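Bench Tips: Setting Up the Vollonix Two-Arm Kit for Plug and Socket Work

The Vollonix kit is sold as a pair of table-mounted arms with grippers, a controller, and a license for the matching simulator. List price is $2,921, and calibration service through Indalden is extra. The notes below cover layout, cable control, and plug handling on a home or small-shop bench. Run each layout in the simulator before loading it to the arms.
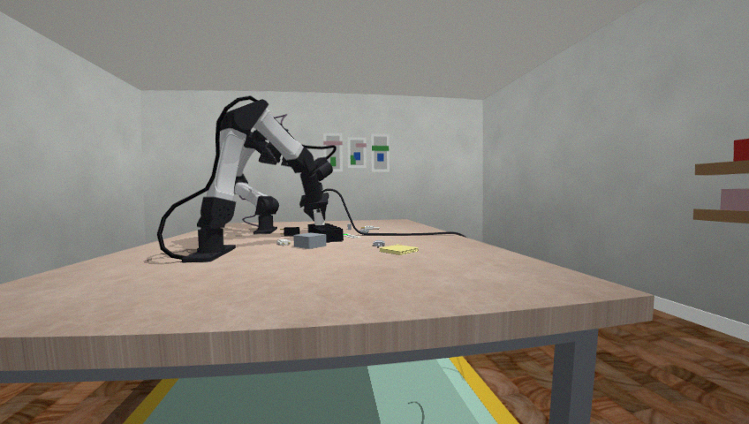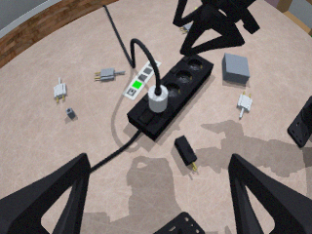

Simulator views, Vollonix two-arm kit

R. Espinoza
Bench Editor, Flikovville Workshop Notes

Base placement
Put the arms toward the back of the table and keep the front for parts. Tighten the base clamps in two passes, half torque and then full. Check them again after the first hour of running. On a table with a soft top, put a steel plate under each clamp foot. The pads in the box compress and let the base drift.

Arm cables
Leave enough slack for a full turn of the wrist, then add a hand's width. A cable that lies across the top will pick up small parts and drag them. Route it behind the base where the reach allows. The supplied ties are too stiff to open and reset; hook-and-loop straps work better. Mark the slack point with tape so it can be found again after service.

Power strip
For practice, use a strip that is not connected to anything. Fix it down with double-sided tape at both ends. An unfixed strip moves when a plug is pushed in, and the insertion routine reads the movement as a completed fit.

Set the strip on a diagonal if both arms have to reach it. Set square to the table, the far outlets fall outside the comfortable range of one arm or the other. Keep the switch end clear. Leave an empty outlet between plugs during early trials, as the gripper fingers are wide and will catch on a neighbor. With a plug standing in an end outlet, watch where its cable arches. In the second view it crosses part of the indicator strip alongside and partly hides one of the squares. If your routine reads the indicator, turn the plug or tie the cable back.

Loose plugs
Lay two-prong plugs flat with a gap on each side. Vary the direction of the prongs from one trial to the next. A routine tuned with every plug facing the same way fails on the first one that is reversed. Pick by the body and never by the prongs. Black plugs on a pale top are found quickly. White ones take longer, and a second lamp from the side helps.

Other parts
Small blocks are good warm-up pieces. Round discs and small cylinders roll or slide, so give them a shallow tray. Set grip force for a sponge separately. At the default force it is squeezed flat and the width reading is useless.

Timing
First setup took 52 minutes, including controller updates. Moving a saved layout to a second table took much less, most of it spent on base alignment. We then ran 436 insertions on one set of finger pads. The pads showed wear at the tips and still held. Order a spare set with the kit; they ship slowly in June.

Complaints
The printed manual covers single-arm use only. Two-arm instructions are in a separate download. The controller fan is loud enough to matter in a kitchen. Simulator shadows are heavier than those on our bench, and thresholds set there had to be lowered by 4 points before the camera would find the dark parts.

Indalden calibration
Worth paying for if both arms must meet at one socket. For sorting or clearing a table, the built-in routine is sufficient. Save the old offsets before the visit, as the service overwrites them.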